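Teaching by demonstration (robotics)

Teaching by demonstration is a way of getting a robot to do a job by showing it the job, with a person guiding the machine through the motions while its movements and camera views are recorded. The recordings are then used to train a program that tries to do the same thing without help. It is an old idea with a good many names, among them programming by demonstration and imitation learning, and it appeals to people for a simple reason: most of us can show somebody how to put away a pair of shoes far more easily than we can write down every bend of the wrist.

Guiding by hand

In the oldest form, sometimes called kinesthetic teaching, the teacher takes hold of the arm itself and moves it where it ought to go. The motors are set to give way gently, and the joints report their positions as they are pushed along. Beginners usually take to this quickly. The trouble is that the teacher's own arms and shoulders tend to wander into the camera's view, and leading two arms at once is a job for a patient person (or for two people who get along well).

Remote control

With remote control, also called teleoperation, the teacher stands back and works the robot through a joystick, a headset with hand controllers, or a smaller pair of arms that the larger pair copies. The Ulitz controller, a tabletop set of leader arms, is one of this last kind. The teacher gives up the sense of touch to a great extent, and newcomers often squeeze too hard or stop short of the object, but the camera records much the same view that the robot will have later on, when it works alone.

Household tasks

Homes are a favorite subject, being full of small chores that seem easy until one tries to explain them. The Pastora collection, begun in June by a group under Cường Cao, is made up of 12 such chores, each shown 60 times by 6 teachers. Its notes, dated August 27, 2018, ask teachers to work at an unhurried pace and to keep any fumbled attempts in a separate folder, where they may still be of use to somebody. Shoe tidying is among the longer chores in the set, with pairs to be kept together and toes to be turned the same way.

Two views of a shoe bench, with black sneakers on top and more shoes on the lower shelf; the grippers are open. 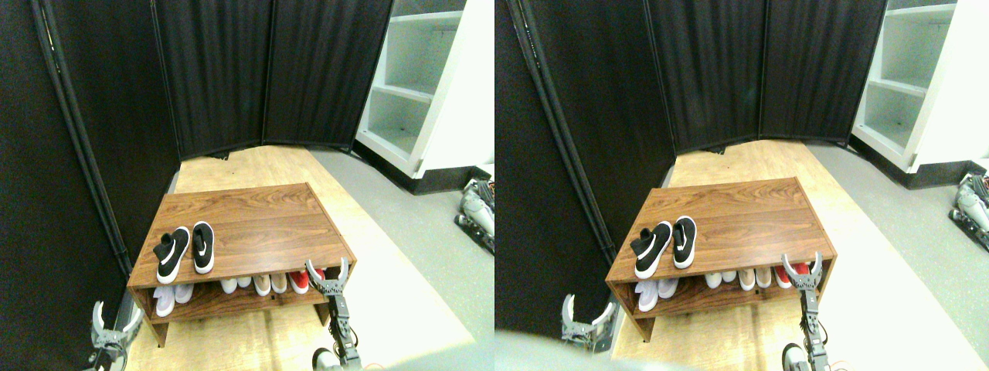
Limits

A robot taught this way knows best what it has been shown. Move the furniture, change the lighting or bring in a pair of tall boots, and a program that managed very nicely before may lose its way. Teachers therefore vary the starting positions from one showing to the next, and many projects add new demonstrations after the first round of trials, paying special attention to the moments where the robot hesitated or let something slip.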